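Lallside Home Baby Scale review: eight weeks of weighing someone who would prefer not to be weighed

Our daughter came out small, which everyone at the hospital told us in the same bright voice people use to talk about a modest apartment. She was fine. She was also going to need weighing every other day until her curve looked like a curve, and the clinic in Mundness, where we live, is a long drive with one good parking space. So we bought a scale.

The Lallside is a curved white tray on a gray base with a display at the front. It runs on 4 AA batteries, which are not in the box. I found this out in the evening, holding a naked baby.

Setup

Put the batteries in, turn it on, wait for zeros, put the baby on. There is a button for switching between grams and pounds, right where your thumb goes when you lift the tray, so for the first week we got a mix of both. At one point our log had her gaining several pounds between lunch and dinner. A piece of tape over the button fixed it.

The manual suggests weighing at the same time each day, undressed, before a feed. Anyone who has met a hungry undressed newborn will understand why our early readings have question marks next to them.

Accuracy

I tested it with groceries first. A bag of rice marked 900 grams, left sealed, read a few grams over, which I put down to the bag. A 400 gram can of beans also read over, and I put that down to the can. The readings were the same three times in a row for both, and steady is what you want here. The nurse who took our calls said much the same: she was less interested in any one number than in whether the numbers were all made the same way.

At our checkups we compared against the clinic's scale, a big Pavton that looks like it could also weigh livestock. The Lallside was within 10 grams on two visits. On the third it was off by more, but there was a disagreement about a diaper.

The hold function

This is the feature that costs the extra money. The scale takes a run of readings while the baby thrashes and locks the average. It works well on mild wriggling. With full protest, arms and legs both, it thinks for a long time and then shows two dashes. I have felt the same way at 3 a.m. and can't hold it against the thing.

You can also weigh before and after a feed to see how much milk went in. We did this for a week on the nurse's advice and then stopped, also on her advice, when I began reporting results to people who hadn't asked. If you are the kind of person who refreshes a package tracking page, talk to your own nurse or doctor before you start.

The tray

Hard plastic, easy to wipe, cold. Very cold. Lay a thin cloth on it and press zero before the baby goes on. We tried the quilted liner Güler sells for trays this size and it's nice, although it slides, and after a wash it came out slightly too small. A muslin square does the job.

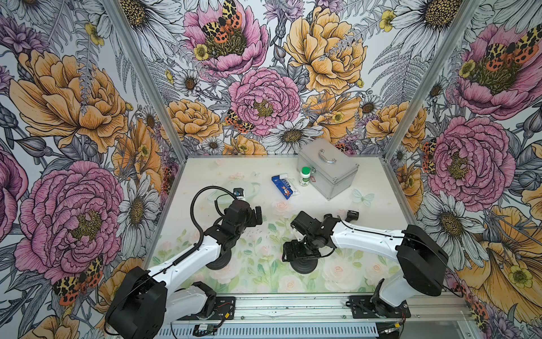

Pastel mat with pink roses, green leaves and small stars.

The sides of the tray are high enough that a newborn feels contained. By two months ours had worked out how to push off one end with her feet. Keep a hand hovering the whole time, on the floor if you can manage it.

The app

There is an app. It wanted an account, a birthday and permission to know where I was. It draws a pretty chart, and once it congratulated me on a weight I had entered by mistake. We went back to a notebook on the fridge, and the nurse could read that just fine.

What I'd change

The display goes dark too quickly, usually while you're still reaching for the pen. The beep when a reading locks is loud enough to wake the person you are weighing. There is no way to turn it down, only a sticker in the box telling you the beep is "gentle."

Should you get one?

If your baby is gaining and no one has asked you to keep track, skip it and enjoy your evenings. If someone has asked, this is a solid scale, and it has saved us a lot of driving. Check whether your clinic lends them out first. Ours does, as we learned in May, from a poster behind the door.

She put on 700 grams in her first month at home, according to the Lallside and, give or take that diaper, the Pavton. The scale is now in the hall closet with the tape still on it, and my sister gets it next.

Good: steady readings, easy to clean, decent hold function
Less good: the beep, the units button, the app, no batteries in the box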